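How to wax your own skis at home

A basic hot wax takes less than an hour once you have the kit, and most of that is waiting for the wax to cool. The method below is the one we use for the hire fleet at Rillton and it works on any alpine ski with an ordinary sintered or extruded base. Snowboards are done the same way, only with more scraping.

What you need

A waxing iron with a proper thermostat. An old clothes iron will melt wax, but the temperature swings up and down and that is how bases get burnt. You also want a plastic scraper, a nylon brush, a roll of lint-free cloth or fibre paper, a few strong rubber bands and a block of wax. The Warraich all-temperature block is fine for a first go. If you ski in really cold weather, get a cold wax as well.

A vice is useful. Without one, rest the ski base-up on two stacks of books of the same height, with a strip of rubber matting on each so the ski can't slide. Open a window, and keep the iron well away from curtains and cables.

Getting the ski ready

Let the skis come up to room temperature. If they have been in a cold garage, bring them in the night before. A cold base takes wax badly.

Pull the brake arms up and back and hold them with a rubber band stretched over the top of the binding heel. Make sure the band is out of the way of the iron.

Wipe the base with a dry cloth, then brush from tip to tail. Always work in that direction. If the base is very dirty, do a hot scrape first: drip on a soft, warm-weather wax, iron it in and scrape it straight off while it is still warm. The dirt comes away with it. Repeat until the scrapings look clean.

Small scratches can be left alone. Anything deep enough to show a different material underneath needs a base repair, and should be filled before you wax.

Ironing in

Set the iron to the temperature printed on the wax packet. If it smokes, it is too hot. Turn it down and wait for the smoke to stop before you carry on.

Hold the block against the iron and let the wax drip in two lines down the length of the ski, one each side of the middle. Then put the iron on the base and move it slowly and steadily from tip to tail. Never stop with the iron on the ski. You want a short trail of liquid wax behind it, about as long as a hand. If the trail is much longer you are going too slowly.

Two or three passes are enough. Feel the top sheet as you go – it should be slightly warm and no more. If it feels hot, leave the ski for a few minutes.

Cooling and scraping

Leave the skis for at least half an hour. Don't put them outside to speed things up. The wax sets before it has gone into the base and you will scrape most of it off.

Scrape the edges first, using the notch in the corner of the scraper, then the base. Hold the scraper at a slight angle, push it away from you with both hands and use light pressure. Keep going until nothing more comes off. New waxers nearly always leave too much on, and the skis feel sticky for the first few runs.

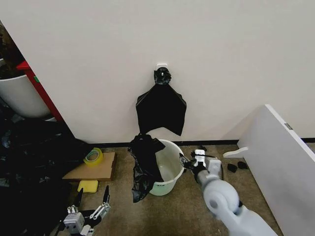

Finish with the nylon brush, 9 or 10 firm strokes tip to tail, then a wipe with fibre paper. Take off the rubber bands and check that the brakes spring back down.

How often

For most people, every 4 days on snow is plenty. Man-made snow is harder on wax, so the lower runs at Stasivbridge will dry a base out sooner than the top bowls. Look for pale, chalky patches next to the edges, as these are the first places to go.

In February, when it is usually coldest here, we switch the fleet to Flarnetora Blue. It is harder to scrape, so do it in short strokes and sharpen the scraper beforehand.

At the end of the season, iron on a thick coat and leave it unscraped over the summer. Cover the edges too, to keep rust off. Store the skis flat or upright somewhere dry, and scrape them when you get them out again.

Talha Janjua, Rillton ski workshop
Last updated 21st September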